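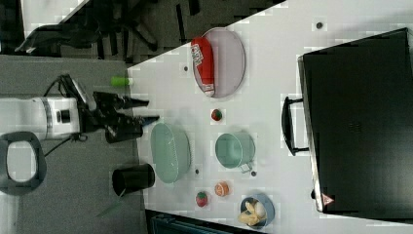 ## Trirnberg open day, Sunday, June 24, 2018

Notes on the tabletop kitchen and the two rooms next to it. I went with Farzad Ghaffari, who took the measurements. The open day ran from ten to four. We arrived at 10:40 and left shortly before closing, with a break for lunch.

### Access

The building is on the service road behind the Starkarach tram depot. The signs from the stop are adequate until the second gate, where they end. Visitors check in at a desk on the ground floor and receive a paper badge. There is an elevator, but it was reserved for deliveries until noon. The rooms open to the public were the tabletop kitchen, the wash and sort room, and a storeroom. The Talebi workshop on the same floor had been listed in the program and was closed.

### The tabletop kitchen

The table has a white top and is 159 cm long on its longer side by Farzad's tape. The floor by it is gray carpet, a poor choice for a real kitchen and a good one for a room where small items get dropped. There are small holes in the top, spaced widely enough that they don't get in the way of the dishes. A cherry-sized item placed over one did not roll off it when Farzad tried.

The food on the table is play food: strawberries, an orange slice, a ketchup bottle. The dishes are light and mostly in greens, grays and blues, so red items stand out well against them. I would copy this directly. Our own set has red bowls, and half the fruit disappears in them.

The toaster oven takes up one end of the table. It is large in relation to everything else there, and the door needs clear space in front of it. Pejman Karimi, who runs the room for Sakia, keeps dishes out of that space by habit and has no line marked on the top. I asked whether tape had been tried. It had, and it lifted at the corners.

Most of my questions were about handles. A flat pull and a bowed grip put the fingers in quite different places, and on small appliances the gap behind the grip varies a good deal between models.
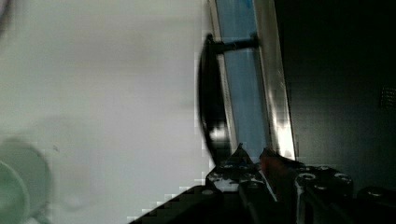

*Curved black handle on a short mounting post, with the brushed silver edge behind it.*

A bowed grip of this type gives more room in the middle than at the ends. Farzad's view is that the lower end is the weak point in daily use, as people tend to take hold wherever they reach first. Karimi agreed in part. He has had posts work loose on two earlier ovens, both at the upper end, and now checks the screws every November along with the hinges. I have no data of our own on this. Our oven is three years old and has never been checked.

### Layouts

The table is not kept in one fixed arrangement. Items are put back by type, and the exact position is left open. Plates, bowls and the colander can sit anywhere that leaves the oven door clear. Karimi's written procedure for this is six lines long and is pinned inside the storeroom door. I copied out the parts that apply to us:

- Wipe the top before any dishes go down.
- Colander and plates first, small food last.
- Bottle on a plate, never standing by itself.
- Check the floor before leaving the room. 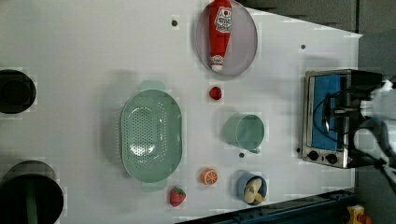 *One layout: ketchup bottle across the gray plate, mint-green colander, pale green mug, small blue bowl.*

The colander is the most useful piece. It has a flat tab at each end, so it can be lifted from either side, and it has enough floor area for several pieces of fruit. Ours is round with a single long handle and tips when loaded. The mug is less convincing. Its handle takes up space, and a plain cup would do the same job.

Plates are changed from layout to layout. A translucent plate looks quite different from an opaque one under overhead light, and Karimi wanted both kinds available. He also varies which bowl holds the pale pieces.
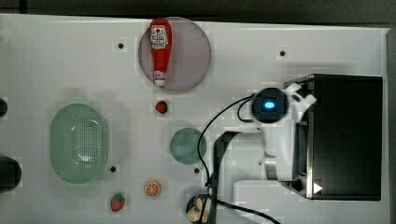 Stock for the table comes from the storeroom, which holds 348 items on open shelving. Each shelf has a number and each item a card. The highest card number we saw was 2529; the numbers of discarded items are not reused. Losses are highest among the small fruit. Larger dishes are replaced mainly for scratches.

### Wash and sort room

This room is narrow and was crowded by early afternoon. It has one deep sink, a draining rack and a sorting bench. Play food is washed in lukewarm water with ordinary dish soap and dried on a rack overnight. Printed labels are wiped with a damp cloth only – soaking had lifted several of them in the past.

The sorting bench is too low for standing work. Farzad measured it as well, but the sheet with that figure was left at the desk, and I have written to ask for it.

### Points to follow up

1. Price of an oval colander with tabs at both ends.
2. Gray or pale green plates to replace our red bowls.
3. Door screws on our oven, to be checked before it is next used.
4. Whether the Talebi workshop can be seen by appointment. The desk took my address and said to expect a reply within two weeks.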